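Home News Projects People Newsletter Contact

December
By Oana Pîrvu

Teaching the bench robot by hand (well, by joystick)

If you've walked past our corner lately and seen one of us hunched over a pair of hand controllers, muttering at a screen, that was work! We have been teaching the arm its way round the simulated bench, and I've enjoyed it more than anything else I've done on the Telano project so far.

The job is plate handling. A microplate has to be lifted, carried and set down in a nest, or on the carrier of the big reader, without tipping it and without clipping anything on the way. People do this all day long and never think about it. For the arm we could write out every move, and for the first year we did, but each time a nest shifted by a finger's width we were back to fiddling with numbers. So now we drive. One person steers the arm through the whole task, Ameo records what the arm did and what its cameras saw, and after enough goes the model starts to have a decent idea of what comes next.

All of the driving this autumn has been done in simulation. It's a lovely way to learn, because you can crash into the reader at full tilt and the only cost is pressing reset and feeling a bit silly. You work from two views, and swapping between them is a skill in itself.
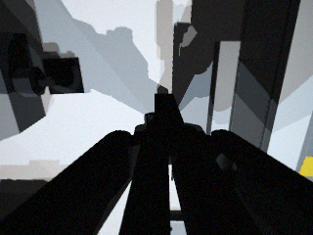
The view from behind the gripper.

The close view took me ages to get on with. The gripper's black links fill a good part of it, most of what's past them is flat grey, white and black, and at first I had no feel at all for how far away things were. Cârstea, who has done more of these runs than the rest of us put together, told me to stop staring at the tip and watch the surfaces behind it slide past instead. If they slide quickly, you're turning the wrist more than you meant to. I tried it, and my next few approaches were so much calmer that I went and fetched people to watch.

We set ourselves a target of 100 clean runs for the first task and got there in two weeks, with four of us taking turns. The second task has a target of 400, which sounds like a lot, but a tidy run is quick once your hands know it. We keep the slightly wobbly ones too, as long as the plate ends up where it should. A driver who drifts off line and gently comes back is showing the model how to recover, and our earliest batch was so neat that it had hardly any of that in it. The arm would get a little bit lost and simply stay lost!

For planning a run, the wide view is the one to use. I like to stop with the gripper well up over the table and have a proper look round before going down: the long white instrument's carrier with a white plate on it, the black plate in its nest at the front, the block with the yellow perforated top next door, and the W1 and W2 bins over on the left. The right half of the table is mostly clear, so if you get in a muddle, that's a good place to go and sort yourself out. 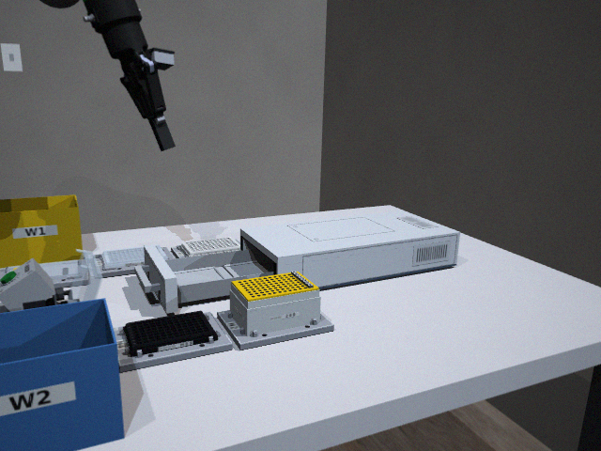
Come and have a go

We would love more drivers, and you don't need to have touched a robot before. Different hands make for better recordings – left-handers especially, as we only have one – and people who do real bench work tend to pick it up very fast. Sessions are in the Juvavden room at 2 or 4 in the afternoon. Your first one is all practice and nothing gets saved, so please don't be shy about bumping into things.

A few tips from those of us already hooked:

Let go of the controllers between runs and shake your hands out.
Lift straight up before you go sideways.
If you're about to say "nearly", slow down.

Send me a message with the slot you'd like and I'll put you on the sheet. I'll write again when the second task is finished, with news of how the model gets on when we let it drive by itself.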